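June, morning

Third round on the board oil. Batch 3041 is the one with more beeswax in it, and it sets up firmer in the tin than I wanted. At room temperature it takes a hard push of the thumb to get any out. Left the tin on the radiator shelf for 9 minutes and it went to a soft paste, which spreads fine. Going back to the old ratio for the next melt, 5 parts oil to one part wax, and will write the batch number on the lid this time instead of on the masking tape. The tape came off two tins last month and I had to guess.

Test pieces are maple, beech and the walnut offcuts from the Brirkholm shelves. Two coats each, rag on, wait, rag off. Beech drinks it. The first coat was gone by lunch and the end grain still looked thirsty after the second. Maple hardly took any. Walnut went darker than the customer sample, so if Barotside want walnut we need to send them a finished piece before they sign off on color.

Bamboo is still to do. I keep putting it off — the glue lines between strips don't take oil the way the strips do, and I expect a patchy first coat. Plan is a thin coat, a full day, then a second thin coat. No heat gun. I tried that on the Bakhtiari trays and lifted a seam.

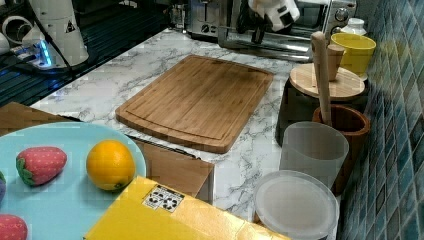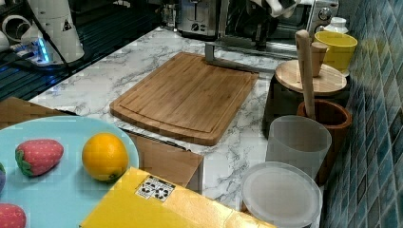 Bamboo board, groove side up.

Groove notes, while I remember. Wax collects in it. On the maple test I wiped the flat and left the groove, and the next day there was a white line all the way along the bottom of the cut. A cotton swab gets most of it. A folded strip of old T-shirt pulled along with a blunt stick gets the rest and is faster. Whoever does the Tarkport order, please do the groove first and the flat second, so the extra ends up where the rag will find it.

Water drop test, 8 hours after second coat:
- maple: beads, no mark
- beech: beads at first, faint ring after it dried
- walnut: beads, no mark
- beech end grain: soaked in, raised the fibers

Sanded the beech end grain back with 320 and gave it a third coat. Will drop it again tomorrow.

Used rags are hung over the rail outside, spread flat. Somebody left one balled up in the blue bin again. The oil is mineral so it shouldn't heat up, but we have linseed rags in the same shop and I'd like one habit for all of them.

To buy: swabs, 320 paper, more shallow tins. The tall ones are a nuisance to get a rag into.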